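Tuser Growers forum › Fruit under glass

**Starfruit dropping flowers**

pakberg_glass
Grown from seed, 24 months old, heated lean-to in Bovorthorpe. Flowers well, then drops the lot. Humidity is 60 per cent.

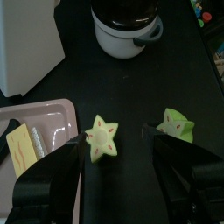 Feed is half strength, every other week. Is it the pot or the air?

orlandini
Air. Mist twice a day.

kelp_and_grit
Disagree. Misting open flowers spoils the pollen. Seedlings are often poor setters anyway – graft a named variety.

orlandini
Mine set fruit with misting.

5 replies · 802 views · Share
We use cookies. Accept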